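Home Guides Table Care Spare Parts Contact

Bondalis Round Table - Owner's Guide
Section 4: Cleaning and care of the painted top
By Kamran Kazmi
January 9, 2026
Reading time: 4 minutes

This section is for all Bondalis tables with a painted top, in every color. If you have the oiled top, please go to Section 5. The cleaner for painted tops would leave marks on the oil that are difficult to remove.

4.1 Before the first cleaning

After assembly, let the table stand for 72 hours before you use any liquid on it. The paint is already dry when you receive the table, but it continues to harden during the first days at home. In this time you may wipe the top with a dry cloth only.

You will need:

- Miton concentrate (one small bottle is in the box with the screws)
- an empty spray bottle with a trigger
- two soft cotton cloths
- a measuring cup

CAUTION: Do not use Miton concentrate together with bleach or with any product containing ammonia. Keep it away from children and pets.

4.2 Mixing the cleaner

1. Rinse the spray bottle with clean water, also if it is new.
2. Pour 576 ml of cold water into the bottle.
3. Add 72 ml of Miton concentrate. Always put the water first, or you will get a lot of foam.
4. Screw on the head until you feel it stop. Do not force it.
5. Turn the bottle slowly upside down and back again, a few times. Do not shake.
6. Write the month on the bottle with a marker. A mixture made in April, for example, should be used before the end of summer.
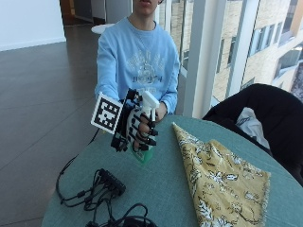

Fig. 4-1. Spray bottle with trigger head pointing upward.

Note: If the trigger moves but no liquid comes out, the small tube inside is often not reaching the bottom. Unscrew the head, straighten the tube and try again. With a new head you may need to press almost 10 times before the first spray.

4.3 Weekly cleaning

1. Take away all loose things from the top. Lift them and do not slide them.
2. Remove dust and crumbs with a dry cloth.
3. Spray the cleaner on the second cloth - never directly on the table. Liquid can run into the joint between the top and the edge ring and stay there.
4. Wipe from the center to the edge in long movements. For a round top it is easier to walk around the table than to stretch your arm over it.
5. Dry the top with the first cloth.

For sticky places, lay the damp cloth on the spot and wait one minute. Then wipe. Please repeat this two or three times before you try something stronger.

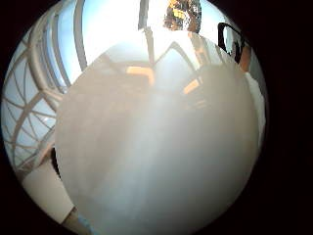 Fig. 4-2. Very close view with orange highlights.

4.4 Scratches and dull places

Light scratches can be made less visible with Drivby polish, which is sold separately. Put a very small amount on a cotton cloth and rub in the direction of the scratch. Stop when the cloth begins to show the color of the table, as then you are removing paint.

Dull places mostly come from old cleaner which was not dried. Wipe the place with clean water and dry it at once. If it is still dull on the next day, contact the Farooqui service desk and tell them the color code. You find the code on the label under the top, near the center post.

CAUTION: Do not use steel wool, melamine sponges or powder cleaners. Damage from these is not covered by the warranty.

4.5 Daily use

Many customers use the table for work as well as for meals, and this is no problem for the paint. 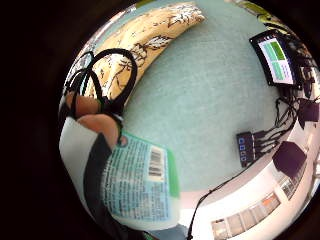

Objects with rough feet should have felt pads under them. Change the pads when they become hard or dirty. The painted top can accept cups and plates at normal serving temperature, but its limit is 122 °F, so pans and teapots always need a mat.

Soft rubber feet can leave gray rings if they stay in one place for months - move such objects a little from time to time. Fresh rings come off with the normal cleaner. Old rings may need Drivby polish, see 4.4.

4.6 Storage of the cleaner

Keep the mixed cleaner in a closed bottle, standing up, and out of the sun. Do not let it freeze. If it has become cloudy, pour it into the sink with plenty of water and prepare a new one as in 4.2.

Previous: Section 3, Leveling the feet
Next: Section 5, Oiled tops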